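Veloso Track 2 - marker cube pose software for hand-held grippers

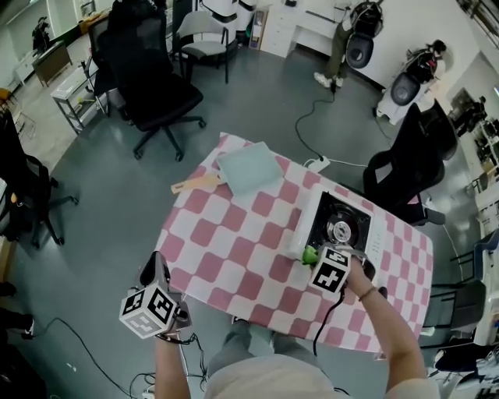
Veloso Track 2 takes head-view video and gives you back a 6-DoF path for each hand-held gripper, left and right, on one clock. Reads the fiducial patterns on the cube, solves pose per face, then smooths across faces so the path dosen't jump when the wrist turns. Tabletop work is what it's tuned for. Think a portable gas stove on a pink-and-white checked cloth, spatula off to one side, a cube on each gripper and the right one in against the stove's left side. Checked cloth used to be a pain, version 1 threw false corners off the squares. Fixed. Domingo Farías rewrote the candidate filter and it now rejects cloth patterns before decode.

What's in the licence
Tracker, calibration tool, batch runner, Python bindings
Export to CSV or Faren episode format
Left/right ID by marker set, no manual labelling
Gap fill when a cube is hidden, flagged in the output so you can drop it
Replay viewer with per-frame error colours

Needs
Linux, 64 bit. GPU optional, batch runs are a lot slower without.
Cubes printed flat and matte. Gloss gives glare, glare gives dropouts.
Camera calibration file. Board PDF is in the download, print at 100%, check it with a ruler.

Pricing
Single seat $937
Extra seat, same site $223
Batch licence covers up to 500 episodes a month, ask for more
Upgrade from version 1 free if you bought through Prusano, email your order number

Known issues
Cube centre offset has to be re-entered after changing finger tips. Fix comming in November.
Viewer crashes on clips with no audio track. Workaround: tick "ignore audio" before load.

Questions to Embla Fagerlund, Kidthorpe office. Calibration help, Natsumi Wada. Please send the log file with it.

Page updated 2019-11-02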